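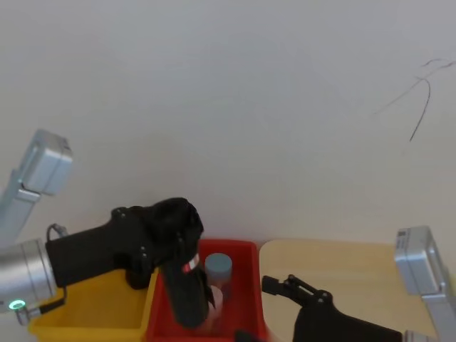

Solau Bench Kit for two-arm sorting

Reading time: 3 minutes

The Solau Bench Kit is a set of bins, objects and task cards for school and college clubs that already own a pair of small robot arms and need something repeatable to practise on. It covers the sorting tasks in the Filuvden student challenge and can be used without entering. The kit does not include arms, grippers or a controller. Bins are shallow, open and rectangular, with a rolled rim, and are set side by side with the rims nearly touching, red beside yellow. The jar has a grey-blue screw cap and a clear body, and a finger has to go down past the rim of the bin to get beside it. Clear objects are harder for most student vision code than coloured ones, and the jar should be left until the team can sort the opaque objects reliably.

What is in the box

Bins, red and yellow
Clear plastic jar with screw cap
Mixed small objects, 20 pieces, in a drawstring bag
Task cards, laminated
Layout sheet for marking bin positions on the bench
Score pad

Bench requirements

The layout sheet assumes a bench 1210 mm wide with an arm mounted at each end, facing inward. A narrower bench can be used if both grippers can reach the shared edge of the bins. The bench should be flat and should not rock when both arms stop together. A plain wall or screen behind the bench makes background subtraction easier for beginners. Fix the bins with removable tape. Screws through the bin floor will void the replacement offer.

Gripper compatibility

Any two-finger gripper with enough opening for the jar cap is suitable. Long fingers are preferred - short ones tend to bring the gripper body down onto the rim before the tips reach the floor of the bin. Teams using short fingers can raise the objects on the foam insert, part 1874, sold separately. Suction tools work on the jar lid but are not allowed under the Filuvden rules.

Task cards

There are 6 cards, graded by difficulty. The first asks one arm to move a single object between bins. The second repeats this with the other arm. Cards three and four add a handover above the shared edge. Card five introduces the jar, which must be held upright by one gripper while the other removes an object next to it. Card six is a timed run with both arms moving and no operator input after the start signal.

Each card lists a start position, an end position and the faults that stop a run. Tipping the jar is a fault. Touching a rim is recorded but does not stop the run.

Notes from clubs

Walid Tannous ran the kit with a senior robotics class over one term. His group spent most of its time on card four. The handover failed whenever the two arms were calibrated on different days, and the class now calibrates both before every session. He suggests writing the offsets on the back of the score pad.

Ju-won Wang coaches a lunchtime club and uses the cards out of order. Her students start with card five at low speed, by hand control, to learn how much room the fingers need beside the jar. She reports that the drawstring bag wears out first and has replaced hers with a lunch box.

Care and replacement

Wash bins in warm water with mild detergent. Do not use solvent on the jar, as it clouds the plastic. Bins with a cracked rim are replaced free of charge in the first year; send a photograph of the damage with the order number. Colours are matched between batches, but slight variation can occur - recheck vision thresholds after fitting a new bin.

Page revised 7/14/21. The May printing of the task cards had the start and end positions reversed on card three. Corrected cards are posted on request.

Related items

Foam insert, part 1874
Hong bench clamp, pair
Jornico calibration board
Solau spare bin, red or yellow
Filuvden score pad refill

Contact us | Copyright Solau | Back to top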